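Prison Crowding and Early Release
Handout for week 2

Before you read the cases, please fix three terms in your mind. Capacity is the number of people a prison was built or approved to hold. Population is the number who sleep there on a given night. Occupancy is the second divided by the first. A prison approved for 60 people and holding twice that number has an occupancy of 200 percent, and newspapers will usually call it "double its capacity". Be careful with this phrase, as ministries sometimes change the approved number without building anything.

Our first case is the district prison at Dovholm, opened in 1892 with single cells. A second wing came in 1923. The cells in both wings were later approved for shared use, so the capacity on paper went up while the floor area stayed the same.

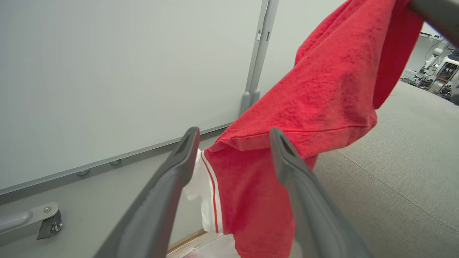
Why do remand prisoners matter so much for crowding?
They enter every day, they have no fixed date for leaving, and the prison has no power over how fast the courts work. When hearings stop, the entries continue for a while and the exits almost end.

There are several ways a government can bring numbers down quickly. It can grant bail to people held for small amounts of money. It can cancel the rest of short sentences. It can give a general pardon on a holiday, which is an old custom in many countries. Each way needs a different signature – a judge, a minister, a head of state – and in the exam essay I want you to say whose signature it was.

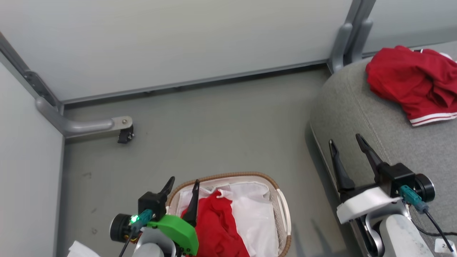 Sumaiya Hettiarachchi

Section B. Reading the Skondcombe release order

The order was made in August and it covers only convicted prisoners with less than one year remaining. Read paragraph 2 slowly. It excludes those convicted of violent offenses, but it does not define "violent", and the prison staff had to decide case by case. Compare this with the Panitz order, where the offenses are listed by their section in the criminal code. The Panitz text is longer and more boring to read, and it caused fewer appeals.

Also look at what the orders do not mention. Neither one says how a released person gets home, or what happens if the home is in another district. In Skondcombe the bus service was reduced in the same month.

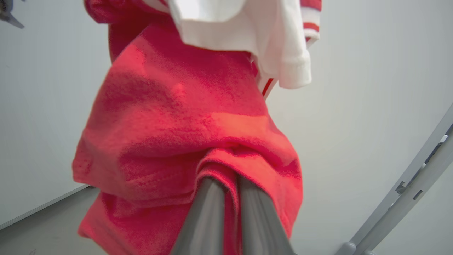 Entili wrote on the course page that the comparison is unfair to Skondcombe, where the order had to be drafted in a single night and the lawyers meant to correct it afterward. I accept the point about time, but please check whether any correction was published before you use this argument.

For the next class, bring one news report on a prison release and mark every number in it. Next to each number write who gave it. If the report does not tell you, write "no source".

Monday, December 1, 2025 is the last day to hand in the short essay. Paper copies go in the box by the department office.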